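Subject: Re: [teleop-users] weighing task, how many demos before you gave up?
List: teleop-users
Posted: Saturday, 9:40 pm

On Saturday morning the list member at Eker wrote:

> We are trying to get our two-arm setup to portion dry goods by
> weight. Leader arms on one side, followers on the other, one
> operator. We have 100 demos and the policy reaches for the
> container fine, then tips far too much or stops well short. It
> doesn't seem to care what the scale says. Is this a data problem
> or a model problem? Also, do you let the operator look at the
> scale, or only at the camera feed?
>
> We're using lentils. Happy to switch.

I'd say data, going by what we went through with the same kind of task. I can't rule out the model, but I would fix the demos first, and that is cheap to try.

We had 789 demos at our highest count and threw out most of them. The set we train on now is much smaller and does better. What follows is what we changed, in the order we changed it.

First, the operator's view. We used to let people stand behind the followers and look straight down at the display. They poured well, and the demos were close to useless, because our cameras couldn't read the digits. The operator was stopping on a number that wasn't anywhere in the recording. Now the operator works only from the camera feeds. They were slower for the first session and then got used to it. If you want the weight to matter, either put a camera close enough to read the display or log the weight as its own channel. We log it. The logging script is the one from the Dullura repo with the polling loop changed, and I can send the diff.

Second, the pause. A person pouring by hand stops, waits for the reading to settle, then adds a little more. Under remote control people skip the wait because holding the leader arm still is tiring. We ask for a full 2 seconds of stillness before any top-up. If your trimming script removes idle frames, turn that off for this task. Ours was on by default and it took us until June to notice.

Third, starting positions. We kept the bowl on the scale and moved only the container, and we left both arms well clear of everything at the start of each demo.

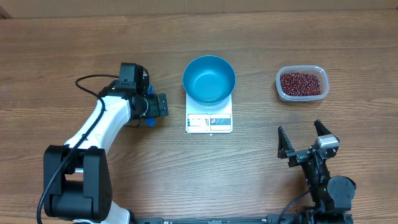

Moving the scale as well made things worse at our data size, so we put that off. We may go back to it once the pour is steady. Tare with the bowl already on, before you hit record, and write down the target weight in the episode notes. We had 28 demos with no target noted and had to drop them all.

On lentils versus something else, I don't think it matters much, as long as you stick to one thing. We went with small red beans. Flat lentils gave us trouble in an early test, when they slid out in one lump, but that could have been the angle we were holding the tub at. Keep the fill level high for your first batch. A nearly full tub needs only a slight tilt and a nearly empty one needs a lot, and the policy has to see both sooner or later. We added lower fill levels after the full ones were working.

About using both arms: decide which arm does what and don't let operators swap. We had two people who each favored a different side, and the mixed data gave us a policy that started with both arms at once. Retraining on one person's demos fixed that the same day.

One more thing to check is your gripper log. The Stellex followers report the commanded width, and the measured width is a separate field. We trained on the wrong one for a while. If yours are the Coste arms I don't know how they handle it, so look at a few raw episodes and see whether the value keeps changing after the jaws have closed on the tub.

Could you post the joint plots from one good pour and one bad one? Wrist only is fine. If the bad one never levels off near the end, I would look at the idle trimming before anything else.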